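**Visita a la nave de Trosetti, jornada de puertas abiertas. Notas para el boletín.**

Llegamos poco antes de las 10 por la puerta lateral, porque la principal estaba reservada para la descarga. Trosetti tapiza y restaura sofás desde hace 60 años y una vez al año abre el taller y la sala de exposición al público. La entrada es gratuita, pero hay que inscribirse en grupos de 10 personas como máximo. A nosotros nos tocó el primer turno.

La visita la llevó Ásdís Egilsson, encargada de acabados. Empezó por el almacén de telas, un pasillo estrecho con los rollos ordenados por composición. El archivo de muestras tiene 2,381 referencias, muchas de ellas descatalogadas. Se conservan para poder igualar un tejido cuando un cliente trae una pieza antigua a reparar.

Después pasamos a la sala. Los sofás están colocados como en una vivienda, unos cerca de otros, y uno se puede sentar en casi todos. El modelo que más preguntas recibió fue el Eris, gris carbón, con el respaldo acolchado en canales horizontales. 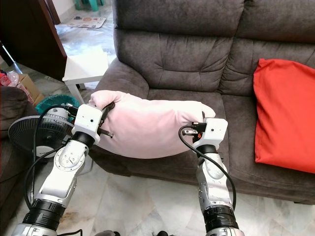 Según Egilsson, el tejido del Eris es el que mejor resultado les da en casas con niños. La textura disimula el roce y las fundas de los asientos se cambian por separado. El plazo de entrega es largo: los pedidos de diciembre se están terminando ahora. El relleno viene de Tratelel, un proveedor de la misma comarca, y se puede pedir en dos densidades. Probé las dos y me quedo con la firme.

En el taller vimos el corte y la costura. El corte se hace a mano para las piezas sueltas y con plantilla para las series. Una de las máquinas estaba parada a la espera de un repuesto, así que la parte del ribete nos la explicaron sin demostración. También hay un banco para arreglar armazones, donde encolaban una pata.

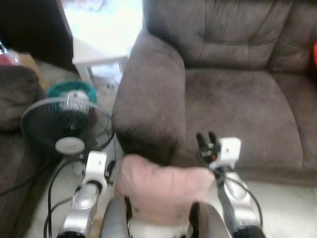

La microfibra ocupó el último tramo de la charla. Es lo que piden quienes quieren limpiar con un paño húmedo y poco más, y el precio queda por debajo del de la tela texturizada. La línea Trevor, la de brazos enrollados y muy mullidos, se ofrece en varios tonos; el marrón topo de la sala tiene un aspecto ligeramente moteado y se aclara donde le da la luz. Conviene pedir un retal y mirarlo en casa antes de decidir. Los brazos son anchos y restan sitio, de modo que hay que medir el hueco completo y no fiarse del número de plazas.

La visita terminó con un turno de preguntas sobre presupuestos. Retapizar un sofá de tres plazas requiere verlo antes en el taller o enviar fotos por los cuatro lados. El transporte se cobra aparte. Para la próxima jornada, las inscripciones se hacen por teléfono o en el mostrador de la entrada.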